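The **Grullitz** is a hand-held two-finger gripper that I build in a shared workshop, and this is the long entry for it on our group's wiki (the short one was wrong in 3 places, so I'm replacing it!). It belongs to the family of trigger grippers: you hold the back end, squeeze, and the two fingers close on whatever is in front of you. No motors in the tool itself — your hand does the work, and the same finger plates are meant to bolt onto a powered wrist later on.

## Name and origin

The name comes from a misspelled label on a parts box, and by the time I noticed, everyone was using it. I started the design in September on top of an older tool called the Pondov, which had flat pads and a spring so stiff that my thumb hurt after 20 squeezes. The Pondov could lift a mug or a block just fine, but anything made of cloth slid right out of it.

## Fingers and pads

Each finger is a white plate with a magenta pad screwed to it, and the pads are wedge-shaped with fine ridges running across the gripping face. I print the pads soft and the plates stiff. They go together dry, screws finger-tight first, then a quarter turn more once the pads line up. My usual test piece is a small light blue towel, folded into layers, because folded cloth is mean to a gripper: come in too high and you get the top layer only, come in too low and you just shove the whole stack along the table.
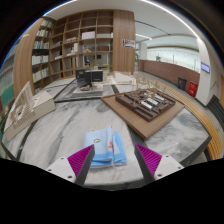 Vangelis Balaskas thinks the ridges are overrated and that I'd get the same hold from smooth pads in a softer material, with a lot less cleaning of lint. He may be right about the lint. I've printed a smooth pair (the Amadi pads, listed under variants) and we'll see.

## Closing and pinching

For cloth, the pads should meet near the middle, with a fold standing up between them. Once there's a raised edge to grab, the pinch is easy, and the fold narrows to a strip between the ridges. A slick tabletop such as marble makes it harder to raise that fold, so I like to practice there — if it works on a slippery table it'll probably work on my kitchen counter too.

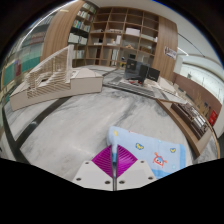 ## Variants

- **Amadi pads:** smooth face, softer print, same screw pattern as the ridged ones.
- **Zundadholm handle:** a longer grip for people with big hands, 30 millimeters more than the standard one. Still needs a better trigger return.

## Squeeze log

I keep a running count of squeezes, and the current pair of pads was at 2,326 on October 6, 2023. The spring has been swapped once in that stretch. If you borrow the tool, please add your squeezes to the sheet taped inside the drawer, and put the small hex key back too!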